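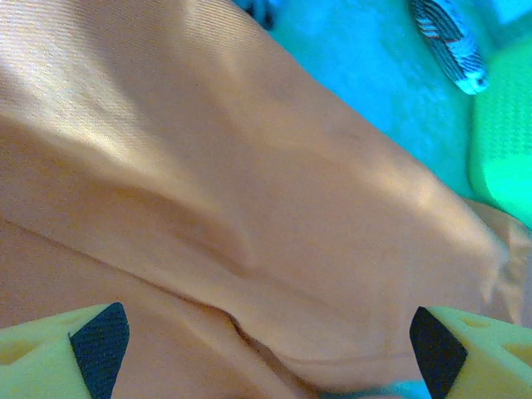

Tasesley council vote on resettlement places - what was agreed?

Started by hegazy_t, 2018-07-13
15 replies

hegazy_t wrote:
Can anyone who sat through the full council meeting tell me what we've signed up to? The local paper says the town will "play its part", which could mean anything from a house to a strongly worded letter. I left at the adjournment to catch the last bus and missed the vote.

Tarek

marketstreet_ev wrote:
I stayed to the end, for my sins. The motion passed. Tasesley offers two family homes in the first year, both from private landlords, with a review in February. The bit about using council stock was taken out by amendment after a long argument over whether "may" was stronger than "could". Cllr Benmoussa moved it and looked ready to bite someone by the end.

pondweed wrote:
Two homes. Steady on, we'll be overrun.

oldgoat_prondby wrote:
Easy to sneer, but there are 2312 households on the district waiting list. I'm not against helping anyone. I'd just like someone to tell my daughter where she comes in the queue, as she's been on it since before she had the twins.

pondweed wrote:
The homes are private lets and the money is central government money, so she comes exactly where she came last week. Which is a disgrace, but a separate one.

oldgoat_prondby wrote:
Private lets are what people on the list end up in while they wait. Take two out of the pot and there are two fewer in the pot. I did sums at school too.

marketstreet_ev wrote:
He has a point there and I say that as someone who spoke in favour. The officer's report admits it in paragraph 15, in the tone of a man owning up to a broken window. Where I part company with Goat is the idea that turning the families away gets anybody's daughter a house. It didn't in any of the years we took no one.

Evanthia

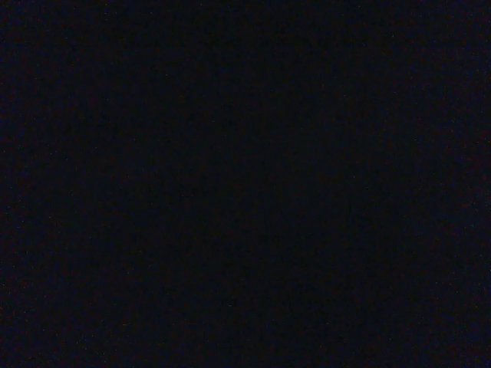 Tasesley and Prondby Residents' Forum - Housing and Welcome Group

H_Mahrous wrote:
Posting with the group's hat on. A few corrections before this sets hard.

The two homes are a minimum. The wording is "no fewer than two", and it survived the amendment.

The council has put aside £1000 for English classes to fill the gap before the county scheme starts. It won't go far. The classes will be in the Helmy Rooms if we can get the evening slot, currently held by the bridge club, who are formidable.

Landlords: we have one definite offer on Erkell Road and one "ask me after the holidays". If you have a place to let, or know someone who has, message me or Bouchra Hajji.

Hicham

pondweed wrote:
Good luck with the bridge club. The council caved to them over the parking.

hegazy_t wrote:
Thanks Hicham, that's clearer than anything on the council website, where the minutes are still "coming soon" from the meeting before. Who decides in February whether it carries on?

H_Mahrous wrote:
Cabinet, with a report to full council. So the cabinet decides and everyone else gets to be cross about it afterwards.

oldgoat_prondby wrote:
Will that report say what it did to local rents? Or just have a nice quote on the front?

bouchra_h wrote:
We've asked for rents to be in it. Come to the next group meeting and ask as well, it carries more weight from someone who isn't already on our side. There's tea.

oldgoat_prondby wrote:
What sort of biscuits?

bouchra_h wrote:
Bring your own and we'll minute it.

marketstreet_ev wrote:
Could someone bump this when the agenda goes up? I never get the emails.

H_Mahrous wrote:
Will do. You're on the list twice, Evanthia, both with the old address. Send me the new one.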